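We started in December with a simple question: why does the same loaf come out differently in every kitchen? By the end we had baked 100 loaves between the three of us, and I still want toast most mornings, so that's a result in itself.

# Potato bread and how long it keeps

Project report by Mitali Nanayakkara, with Rostyslav Bondarchuk and Ah-rin Yeo
Handed in Wednesday, April 27, 2011

## Why potato bread

Rostyslav's grandmother put cold mashed potato in her dough and swore it stayed soft for days longer than shop bread. Ah-rin had read the same claim in two old cookery books, but neither gave any measurements. We wanted to test it properly, with scales and a ruler and a lot of butter.

Our tutor, Wiremu Paewai, liked the idea but told us to narrow it down. Our first plan had rye, oats, three kinds of yeast and a section on crust colour. The second plan had one flour, one yeast and one thing that changed, the amount of potato. That was much better advice than we realised when he gave it!

## What we already knew

Bread goes stale mainly through changes in the starch as it cools and sits, and drying out is only part of it. Wrap a loaf tightly and it will still go firm. Potato starch holds a lot of water, and the cooked potato has already swollen and softened before it meets the flour. So there was good reason to think the grandmother was right, and we went in hoping she was.

Dark surfaces also came up in our reading, as a black baking tin takes in heat faster than a shiny one and can brown the bottom crust early. We kept to the same tins throughout for this reason.
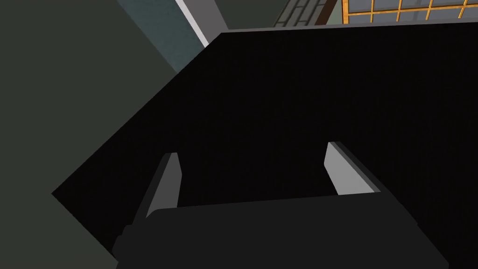

*Fig. 1. A matt black surface, computer-rendered.*

## Method

Each loaf used the same weight of strong white flour from the Dunon mill shop. We made five versions: one plain, and four with rising amounts of mash swapped in. The potatoes were boiled in their skins, peeled while warm, pushed through a sieve and left to cool overnight. We cut the water back as the mash went up, otherwise the dough turned to soup. (We have one loaf of soup on record. It is loaf 7.)

The dough was kneaded by hand for ten minutes, proved under a cloth, shaped, proved again and baked in the teaching kitchen at Pleltgate. Jae-in Yeom, the technician there, lent us the oven thermometer and showed us that the top shelf ran hotter than the dial said. After that we only used the middle shelf.

For softness we made a squash test. A slice of fixed thickness went under a flat board with a 900 g weight on it for one minute, and we measured how far it sank. We did this on day one, day three and day 5 for every loaf. Friends also tasted slices without knowing which was which and scored them for softness and flavour.

## Choosing the potatoes

This turned into my favourite part of the whole project. A floury potato breaks up and mashes dry, while a waxy one holds together and goes gluey if you work it too hard. We tried both in small trial batches before settling on a floury type from the Shabalala farm stall. You can do a rough check at home with a bowl of salty water, as the denser, flourier ones tend to sink.
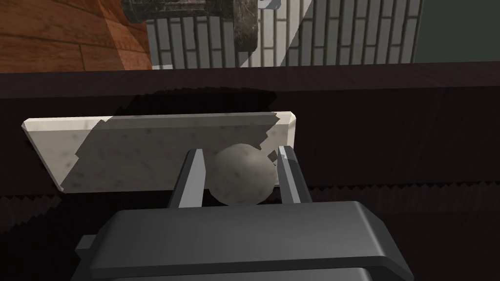
Size mattered less than we expected. Small ones cooked faster and took up a bit more water through split skins, so we picked medium ones of much the same weight and threw out any that burst in the pan.

## Results

The plain loaf sank a good deal less by day three, and by day five it was only fit for crumbs. All four potato loaves stayed softer. The second-highest amount of mash did best – springy on day three and still pleasant on day five. The highest amount was soft too, but the crumb was damp and heavy, and it hardly rose.

Tasters liked the middle version most. Several of them said it was slightly sweet, though we had added no sugar at all. Ah-rin thinks this may come from the potato starch being broken down during proving, and we'd love to look into that next.

## Problems

The kitchen was colder in January than in March, so early loaves proved more slowly. We went by the height of the dough after the first few batches, but the early results are less reliable. Our squash test also depended on cutting even slices, and Rostyslav is much better at that than I am.

We didn't measure mould. Two loaves of the wettest version had spots by day five, so softness isn't the only thing to think about when you store it.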